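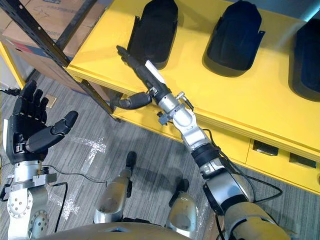

Notebook, October. Pledge tracker, coding pass on the Wustness regional campaign.

Start 9:15. Picked up at the energy section of the opposition platform. The file is the second version, the one with the corrected page numbers. Anything coded against the first version needs its page reference shifted by one from the transport chapter onward. Text is otherwise identical; I ran a diff.

Corpus now stands at 2480 statements after deduplication. Of these, 120 are tagged climate or energy and have a testable target. The rest of the climate group is aspiration ("lead the way," "take seriously") and goes in the untestable bin per the codebook. I am keeping the bin. It was dropped in the Vesby study and we could not reconstruct it afterward.

Coding problems from the morning:

1. Base year. The governing party says emissions down by a third, no base year given in the platform. The leader's speech at Vutcombe gives one, the press release from the same day gives a different one. Coded as target present, base year conflicting, both sources attached. Do not average them and do not pick the more recent.

2. Home retrofit loans. Two parties promise them. One is interest free, the other is "low cost." The old scheme treats these as the same pledge. Split them. New code is 4b.

3. Fuel levy. The smaller coalition party promises to "review" the levy. A review is an action and can be checked, so it is testable, but the outcome is not pledged. Coded as process pledge. This will push up their fulfillment score later, and the write-up has to show process pledges in their own column. 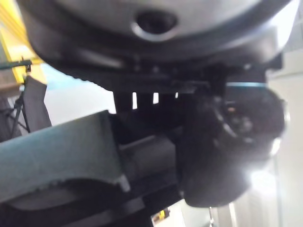 4. Repeat announcements. The Hirano wind corridor money has been announced three times, once with a new name. Same amount, same budget line. One pledge, three dates. The script counted it as three because it matches on title. Changed the match to budget line plus amount, title as fallback. Reran on the full set, and 15 other records collapsed. Checked each by hand. All were true repeats except one, a bus depot conversion where the amount happens to agree with an unrelated charging grant. Restored that one and set the lock flag so the next rerun leaves it alone.

Reliability. Double coding on the climate subset is finished. Agreement on testable versus untestable is good. Agreement on process versus outcome is poor, mostly on verbs like support, back, work toward. The codebook gives no list. Drafted one: fund, build, ban, and legislate are outcome; review, consult, study, and report are process; support and back are outcome only if a sum or a date is attached, otherwise untestable. "Work toward" is always untestable. Needs a second opinion before it goes in, then the disputed items get recoded blind.

Debate transcript. The broadcaster's version omits crosstalk. The coal exit date given by the opposition leader falls inside crosstalk and appears only in the audio. Transcribed it myself and logged the time offset. It differs from the platform date. Platform stays as primary source, debate logged as variant.

Costing. Two of the four platforms have no costing annex yet. Left the cost field null. The export writes null as zero, which makes those parties look free on the summary chart. Fixed in the export, not fixed in the old charts on the shared drive. Those should be deleted or regenerated before anyone cites them.

Stopped 4:40.

Open: verb list, recoding of disputed items, old charts. The water and agriculture chapters are untouched. Ask Vesby whether their raw sheets still have the unmerged retrofit codes.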